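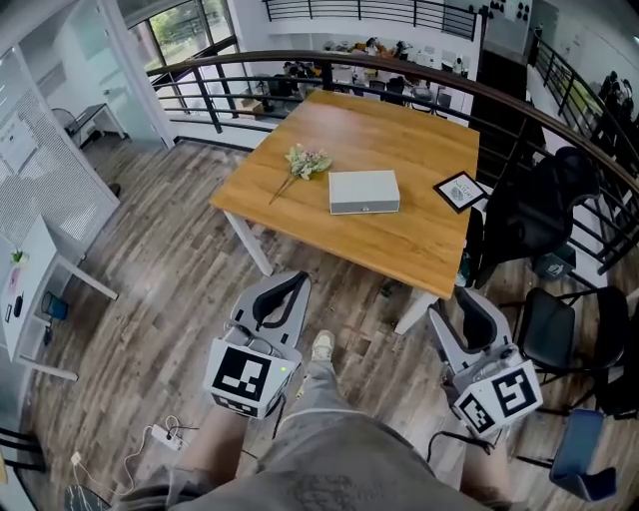

A wooden table with white metal legs on a wood-plank floor.

Dranley Plumbing Service Extends Evening Hours

Dranley, a residential plumbing contractor serving the Fontana area, will extend its evening service hours beginning in March. Licensed plumbers will be available until 10 p.m. for clogged drains, leaking pipes and water heater repairs.

The company answered about 800 service calls last winter, many of them after its office had closed. It currently employs 19 plumbers.

"Customers asked for later appointments, and the schedule now allows for them," said Gobnait Scanlon, director of operations.

The fee for an evening visit will be $195, including the first hour of labor. Parts are billed separately. Written estimates remain free of charge during regular office hours.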